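Rudard 600 Bench Vise Jaw Caps
Workholding > Vise Accessories > Jaw Caps

Page updated 14 October 2021

Overview

The Rudard 600 is a pair of slip-on jaw caps for bench vises and light machine vises with plain or serrated steel jaws. The caps cover the gripping faces so that finished parts, threaded rod, soft metals and plastics can be clamped without marking. Each cap is a one-piece polyurethane molding with two magnets set in the back face. No screws or adhesive are needed.

The 600 replaces the Ernex fiber caps previously listed under this heading. Ernex caps are still available in the wide size until stock runs out. The two types should not be mixed in one vise, as the face thicknesses differ and the jaws will not close parallel.

Sizes

Narrow: for jaws up to 4 in. wide
Standard: for jaws up to 5 in. wide
Wide: for jaws up to 6 in. wide

Measure across the steel jaw insert, not the vise body. Where the jaw falls between two sizes, order the larger size and trim it with a fine-tooth saw. Trim from one end only, and stay at least 1/2 in. clear of the magnet pocket.

Specifications

Material: cast polyurethane, 90 Shore A
Face thickness: 9 mm
Magnets: nickel-plated neodymium, two per cap
Working temperature: 0 to 160 °F
Face pattern: smooth on one pair, horizontal and vertical V-groove on the other
Color: gray
Sold as: one pair

Face patterns

Smooth caps suit flat stock, printed circuit boards, machined blocks and anything with a finished edge. V-groove caps carry one horizontal and two vertical grooves and hold round bar, tube and studs. The vertical grooves accept up to 3/4 in. diameter. For larger round work use the smooth caps.

Grooves are molded and should not be cut deeper. A deepened groove splits at the root after a short period of use.

Fitting

1. Open the vise and wipe both jaws with a dry rag. Remove chips from the serrations with a brass brush.
2. Set each cap on its jaw with the lip over the top edge. The magnets will pull the cap flat.
3. Close the jaws lightly with no work in place and check that the faces meet along their full length.
4. Clamp a piece of scrap and recheck before starting work.

On cast iron jaws with a painted face the magnets hold less firmly. Strip the paint from the contact area or use the screw-retained version, listed on the Prevport adapter page.

Clamping limits

Maximum clamping load is 1,652 lb, spread over at least half of the cap face. Small parts should be clamped near the center of the jaws. A part held at one end will tilt the moving jaw and wear the cap unevenly. To hold a part at one end, place a spacer of equal thickness at the other.

Do not use a cheater bar on the vise handle with the caps fitted. Do not weld or braze on work held in the caps.

Care

Wash in warm water with mild soap. Mineral oil and water-based coolant do no harm in normal use. Acetone, MEK and brake cleaner attack the surface and leave it tacky. Turn the caps end for end when wear shows on one side, and replace the pair when the face is worn by more than 1/16 in.

Store flat and away from direct sunlight. Keep the magnets away from dial indicators and magnetic media.

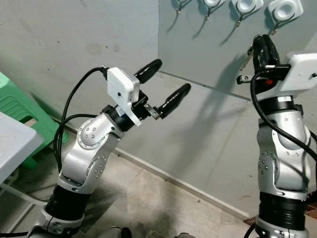
Ranjbar Industrial Supply | Workholding and Bench Tools Department

Ordering

RD-600-N Narrow, smooth
RD-600-NV Narrow, V-groove
RD-600-S Standard, smooth
RD-600-SV Standard, V-groove
RD-600-W Wide, smooth
RD-600-WV Wide, V-groove

Carton quantity is 8 pairs of one part number. Mixed cartons are not available. Single pairs ship in a sleeve with the fitting sheet. The fitting sheet is also supplied with carton orders, one per carton.

Caps trimmed by the customer cannot be returned. Unused caps may be returned within 30 days in the original sleeve. Magnets that come loose from an untrimmed cap within the first year are covered, and the pair will be replaced.

Related items

Prevport screw-retained jaw adapter, 4 in. and 5 in.
Ernex fiber jaw caps, wide only
Rudard swivel base for 5 in. bench vise
Brass chip brush, short handle
Replacement vise handle ends, rubber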